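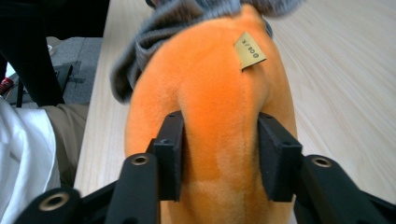

Section 3: Getting the Pluketeo ready for your first service

Before you plug anything in, pick the spot where the hymn player is going to live, and please make it a hard, flat one. The vents are on the underside, so anything soft will block them. I say this as a person who leads worship in a room that is also the toddler room, where every surface collects something fluffy. A big orange plush toy with shaggy gray fabric draped over it makes a lovely thing to lean on during a long sermon, but it's a terrible base for electronics, and that kind of long fuzz gets into the vents too. Bare tabletop is good. The top of a piano is good if the piano isn't going to be played at the same time (the buzz is awful!).

You'll need the player, its power cord, the remote, the speaker and the speaker cable. We use an Amarasinghe speaker at Honcombe and the steps below assume you have one too. Other powered speakers work fine, but your knobs will be in different places.

3.1 Connecting the speaker

1. Make sure both the player and the speaker are switched off.

2. Push the speaker cable into the socket marked OUT on the back of the player. It goes in with a firm click. If there was no click, it isn't in.

3. Run the other end to the speaker. Keep it along the wall if you can, and well away from wherever people walk up for communion.

4. Turn the speaker volume all the way down.

5. Switch on the player first and wait for the green light to stop blinking. On mine that takes 30 seconds, which feels very long with a congregation looking at you.

6. Now switch on the speaker.

Caution: Always do it in that order. If the speaker is already on when the player starts up, you get a thump loud enough to wake the back row, and it isn't kind to the speaker either. When you shut down, go the other way – speaker off, then player off.

3.2 Loading your hymns

The player comes with 300 tunes on it, organ and piano versions both. That sounds like plenty until you find out how many of them your people have never sung. My advice is to build a short list of the ones you really use and leave the rest alone. Ours has 54 on it, and we've gone whole seasons without needing anything else.

1. On your phone or tablet, open Jindik, the app that goes with the player. Standing next to the machine helps the first time.

2. Tap Find Player. When the name comes up, tap it and type in the code from the sticker on the bottom. (Yes, you have to tip it over. Write the code inside the cover of this guide and you'll only do it once.)

3. Tap New List and give it a plain name. I started out with clever names and couldn't tell them apart by Lent.

4. Search by first line or by tune name. Watch out for this one! The same words can go to two or three different tunes, and people have very strong feelings about which is theirs. Tap the little ear to hear a few bars before you add it.

5. Set the number of verses for each hymn. The player will happily go on to verse six whether you are singing it or not.

6. Tap Send to Player and leave the app open until it says Done.

Note: If your tradition sings an Amen at the end, turn on Add Amen for each hymn separately. There is no one switch for all of them. I have asked.

3.3 Setting the speed and the pitch

Most of the tunes come set for a big choir in a big building, so they're a bit grand and a bit high for fifteen people and a baby. I bring everything down one step in pitch and I set the tempo at 70 for the slower hymns. Try yours out loud, standing up, singing at a normal volume. Humming along in your chair will fool you every time.

Pay attention to the gap between verses as well. The short setting doesn't leave older singers enough time to breathe, and Telmo Olmedo, who has sung bass in every church he ever belonged to, used to come in half a line late in protest. We moved to the medium gap and he's been on time ever since.

3.4 A test run

1. Put the first hymn of your list on and stand where the leader stands.

2. Bring the speaker up slowly until you can hear the tune clearly while talking.

3. Walk to the farthest seat and listen again. If it's faint there, raise the speaker itself (a stool will do) before you raise the volume.

4. Press Pause on the remote, then Play. The music should pick up from the start of the line.

5. Press Stop twice. That puts you back at the top of the list, ready for the service.

Note: The room will be quieter with people in it. Coats soak up sound, and by winter you'll want the volume a notch higher than you set it in September.

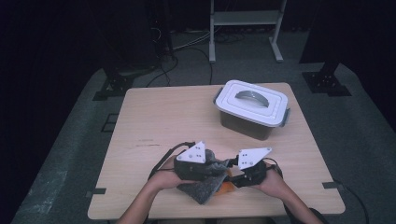 Packing up matters just as much if you share your building, as we do. Let the player cool with the power off, then wind the cables loosely – no tight wraps around your elbow, please – and fasten them with a strip of cloth or a twist tie. Everything should travel in one box with a lid that locks down. The kind I'd go for has a latch at each end and a carry handle arching over the top, like the white-lidded one toward the back of the table there, and see-through or smoky sides are handy for checking that the remote made it in. Measure your player before you shop, cord and all. The remote goes in last, on top, so it doesn't get its buttons pressed all the way home and wear down the batteries.

Caution: Don't leave the box in a car overnight in freezing weather. If you forgot and did it anyway, bring it indoors and give it a few hours before you switch on.

3.5 If there's no sound

Go through these in order, even if you feel sure it's the last one.

Is the speaker on? Is its volume up? Did you turn it all the way down in step 4 of 3.1 and leave it there? (That one is me, most weeks.)

Is the cable in OUT? The socket next to it is the same size and does nothing for you at all.

Is the phone playing the hymn instead? If Jindik shows a small phone picture at the top, tap it and choose the player.

If you've tried everything, switch both off, count slowly to ten and start again from 3.1. And if the service is about to begin, pick a hymn everybody knows and let your strongest voice start it. Nilmini Liyanage did that for us on Easter morning and people still ask when we're going to do it again.

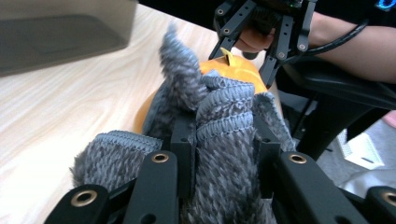
Harvest time: an orange pumpkin with a yellow stem, tucked into fuzzy gray fabric.

For harvest hymns, make a separate list and send it over ahead of time. The player keeps as many lists as you like, but it always opens the last one you used, so check the name on the display before you press Play. Section 4 covers psalms and spoken responses, which use a different menu.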